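Ukance method

The Ukance method is a way of training a two-armed robot to fold small cloths from recorded demonstrations. It was developed at the Seixas laboratory in Ovthorpe and first described in a November workshop paper. The name comes from the software used to store the recordings.

Cloth is hard for robots to handle because it has no fixed shape. Earlier work at Seixas tried to model each crease before moving. The Ukance method skips the model and predicts the next short stretch of arm movement straight from the camera view.

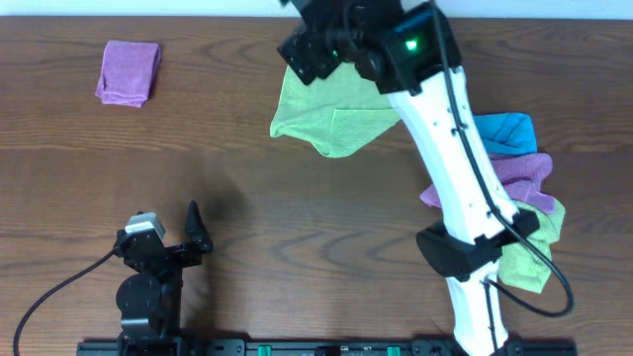 Conceição Nogueira has argued that dropping the model makes failures harder to trace, and that a policy of this kind should always be tested on fabrics it was not trained on.

Training and testing

The training set holds 70 demonstrations, recorded over six sessions on a wooden table with microfibre cloths of several colours. Picking one cloth from a pile is treated as a separate stage from folding – the two are scored apart.
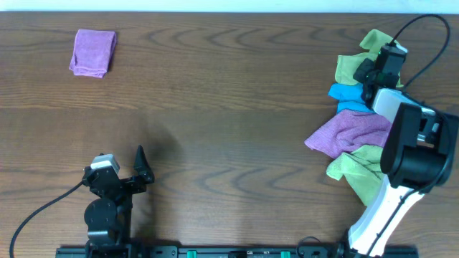 Scoring the stages apart flatters the folding figures, according to one reader of the paper, as a fold is only attempted once a cloth has been picked cleanly.

The authors replied with a combined score. Over 19 trials, six ended with two cloths lifted together, and these were counted as failures of the whole task.
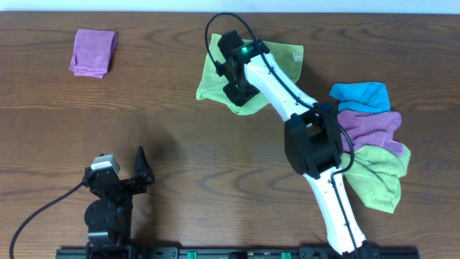
Later versions added a second grasp attempt when the first one slipped. The change was carried over to Prorkico, a related project on sorting laundry, which uses the same recording format but a different gripper – its results have not been compared directly with those from Ovthorpe.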